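April
By Ruaridh Rutherford

4. Setting up the Skunari cue player for a show

This section is for the person who runs sound at the side of the stage. Please finish section 3 (cables and power) before you start.

4.1 Load the show

1. Switch on the player and wait until the green light stays on.
2. Open the Show menu and choose New. Type a short name, for example "Arnton matinee".
3. Copy the overture, the songs and the bows music from your memory stick. The player accepts up to 40 cues in one show.
4. Put the cues in running order with the Up and Down keys, then press Save.

Note: If a singer needs a song in another key, make a second cue for it - do not change the first one. The understudy may need the old key again.

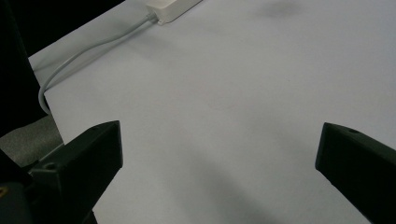
4.2 Set the levels

1. Ask one singer to stand at center stage and sing the loudest part of the show.
2. Raise the Backing knob slowly until you hear voice and band equally well from the last row.
3. Write the level in the prompt book. At the Bavunora hall we use 3 for ballads.

Caution: Never plug in the stage monitors while the Backing knob is up. It makes a very loud noise and can hurt the ears of the cast.

4.3 Lock the show

Hold the Lock key until the screen shows a small padlock - from now on only Go and Stop will work. To unlock, see section 6.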